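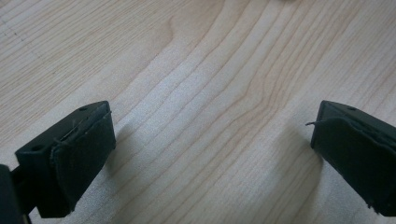 Pale, fine-grained wood surface

Storing and Cleaning Roll-Up Banner Stands

Wipe the graphic before it goes back into the base. Grit carried in on the roller will scratch the laminate along its full width. Use a lint-free cloth, lukewarm water and a drop of dish soap, working from the top rail down. Avoid glass cleaner and anything containing acetone.

Let the panel dry for 12 hours if it has been used outdoors. Moisture trapped in the roll causes the layers to stick.

Lower the top rail with both hands. A spring released without control can pull the graphic off its leader strip, and most bases, the Hatov 202 included, have to be opened at the end cap to reattach it.

Store the base flat on a shelf or workbench. If the graphic tracks to one side, extend it fully, loosen the 2 screws on the top rail, square the rail to the panel edge and retighten.

Curled edges: unroll the panel face down on a clean, smooth tabletop, lay a cotton sheet over it and weight the corners overnight. Do not use an iron or heat gun.

Filed under: Display care, Workshop tips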